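Last updated: 2019-06-27
Visit report: Billwood drinkware works, open day
By Liis Stankevičius

The Billwood open day covered two buildings: the forming hall, where steel bottle bodies are drawn and necked, and the finishing hall, where they are coated and inspected. Groups were limited in size and each got 46 minutes per hall. I went through forming first and have little to add to my January notes on it. The Nirari necking press is still in the same bay, and the thread rolling station next to it was stopped for a tool change.

Finishing was the better half. Bodies arrive degreased on a hanging conveyor, pass through a powder booth, and are cured at 183 degrees Celsius according to the sheet on the oven door. The neck is masked before powder so that the threads stay bare metal. Powder on a thread changes the fit of the lid, and the masking plugs are replaced on a fixed schedule to keep the line between coating and steel even. Off-white is the difficult color. It shows handling marks sooner than the dark shades, and the guide put most of the finishing returns down to it.

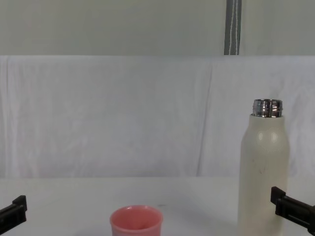
Zariņš disagreed on that point and said that the scuffs come from the packing dividers, that the same marks are present on the navy bottles, and that buyers simply do not see them there. The guide answered that the dividers had been changed in January and that returns on off-white had dropped only slightly. No figures were given for either position.

Logo embossing was covered briefly. The mark is pressed before coating, so its legibility depends on the thickness of the powder over it. On pale bodies a heavy coat leaves very little contrast. Billwood considers this acceptable. I would prefer a deeper die, and two other visitors asked for the same.

The last stop was the plastic cup line, supplied by Rarkico and run by a much smaller crew.
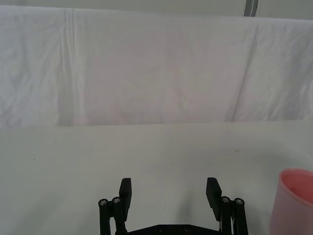 Cups are molded in one shot and trimmed at the rim, and the trimming is where most of the quality effort goes. A sharp rim is rejected outright. Color is checked against a master tile under a fixed lamp, with a second check in daylight for reds and pinks, which shift most between the two. The white cloth and off-white tabletop are a reasonable ground for a pink cup, although wrinkles as heavy as those in the cloth give gray bands that I would not want near a color comparison. A pressed sheet or a painted board would be easier to work against. Batch size on the line is 200, and one cup per batch is kept as a reference.

I asked about stacking. The current cup has very little taper, and stacked cups bind when warm. A revised mold is planned with more draft on the inner wall.
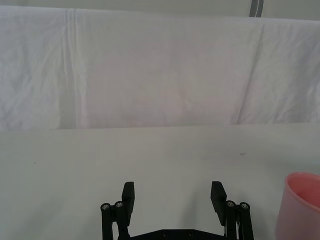

The revision will also change the rim radius, so existing lids will not carry over. Billwood intends to sell both versions until lid stock is used up, with the mold number on the base as the means of telling them apart.

Parking was at the rear gate, and the signs from the main road were poor. Safety shoes were required in forming but not in finishing. The handout lists coating thickness by color and is worth asking for at the desk.

Contact: Liis Stankevičius | Copyright 2019 | Back to top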